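Ticket 393: Bread roll gets squashed or dropped on the way to the bowl
Opened by: Weronika Wieczorek
Status: open, waiting on reply
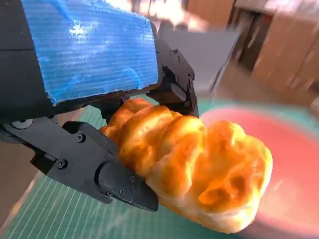
What we're trying to do
Hello again, and thank you for being so patient with us last time. My brother Bogumił and I would love the arm to lay the breakfast table one day, but for now we're asking for one small chore: pick up a roll and put it in a bowl. We're using a lumpy glazed roll, the sort you pull apart, and the pink bowl with the teal rim, on the green cutting mat. The hard plastic blocks we practised with in August went in every time, so we thought bread would be easy. Well!

What goes wrong
With the grip force at 50 the roll is held nicely but comes out with a dent, and twice the crust cracked right through. Turn it down to 12 and it lifts, travels a little way and then slips sideways out of the fingers, usually as the arm starts to slow down. It seems much worse when the fingers land on one of the dips between the lobes.

Tried so far
Saturday, September 5, 2020: restarted the Clillix controller and ran the finger calibration again. No change.
Same afternoon: Bogumił went round all the finger screws with the little key. One was a touch loose, so he nipped it up. Still slipping.
After tea: slowed the travel speed by half. Better, I think, but the roll still fell on 9 of the runs and I was getting rather fond of it by then.

Reply from Plarnow support
Dear Weronika, what a lovely clear write-up. Soft food is still hard for these grippers and I wouldn't promise you a laid table just yet, but a roll in a bowl ought to be possible. Could you try 25 with the slow-close setting on, and aim for the fattest lobe? A fresh roll gives more than a day-old one too, so please note which you used.

Weronika again
Thank you! Slow-close has cured the dents, and yes, the roll was fresh. It does still twist in the fingers on the longer reach, so please leave the ticket open. Would softer pads help, and do you sell them, or should we ask Szewczyk? Bogumił wants to try a boiled egg next and I have told him to wait.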